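Olcombe Fold-Flat Drying Rack, 16-Rail Version: Long-Term Review
Reviewed by Annick Cormier
March 2020

The Olcombe is a freestanding indoor drying rack with two wings, a center section and a single cross-brace that locks the legs. It is sold in an 8-rail and a 16-rail version. I bought the larger one at full price and have used it for every load since July, in a second-floor apartment with no dryer and one window that opens.

Construction

The rails are coated steel tube, pressed into end caps and held with one rivet per side. The coating is smooth and has not marked any light-colored fabric. Two of the rails on my unit turned slightly in their caps when new. They still turn, no worse than before, and it makes no difference in use except with hangers, which drift toward the low side.

The legs end in rubber feet. On tile they hold well. On wood flooring the rack will creep if a wing is loaded before the center, so load the center first. The brace latch is the weakest part of the design. It is a molded hook over a steel pin, and it needs a firm push to seat. A half-seated latch looks the same as a seated one from above -- check it by hand.

Capacity and spacing

Rail spacing is the reason to choose this rack or to avoid it. The center rails are set close together, which suits socks, underwear and dish towels. Anything thicker than a T-shirt needs every other rail left empty, so the usable count for sweatshirts drops to 8. Jeans go over the wings, waistband down, and clear the floor by the width of a hand.

Bath sheets are too long for the center section. They have to be folded over two rails, and the fold is the last part to dry.
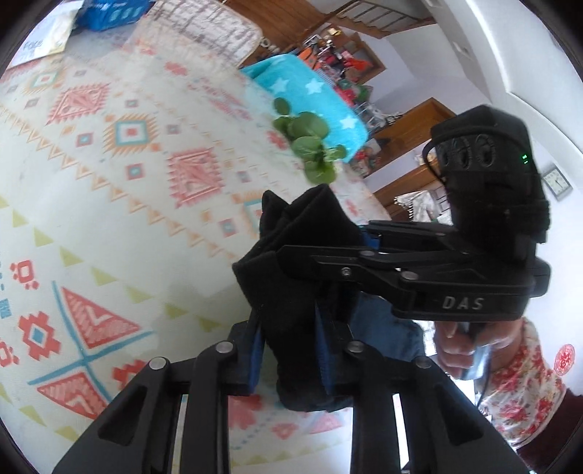 Do small items need clips on this rack?

Small pieces stay put without them as long as the rack stands still and there is no fan on it. With a fan running, use a clip on anything lighter than a washcloth. The clips supplied by Olcombe are stiff and leave a crease in knits, so I replaced them with a plain spring type from the hardware store.

Drying performance

A rack does not dry anything by itself, and most of the result depends on the room. What the rack controls is how much fabric is exposed. In the same room, with the same spin setting, a mixed load on the Olcombe was ready to put away the next morning. My previous rack, a Plikolau tower with stacked shelves, left the lower tier damp at the same hour. Cotton socks hung by the toe dried evenly. Socks laid across a rail stayed damp at the contact line, on both racks.

Placement matters more than I expected. With the long side facing the window the near wing dries well ahead of the far one. Turning the rack end-on evens this out.

Folding and storage

Folded, the rack is flat enough to slide behind a door. The wings do not lock in the folded position and will swing open if it is carried upright. A strap fixes this, and one should have been included.

Service

One end cap cracked in the fall. I wrote to the seller, and Gilberto Paucar in the parts department sent two replacements without charge. The old cap has to be drilled out, and the instructions do not mention the rivet size. Measure the old rivet before discarding it.

Verdict

Good coating, good stability on hard floors, a poor latch and poor clips. Recommended for households that wash mostly light items. For heavy towels and work clothes, look for a rack with wider spacing. The 8-rail version uses the same latch and the same feet, and the price difference is small enough that I would buy the 16 again.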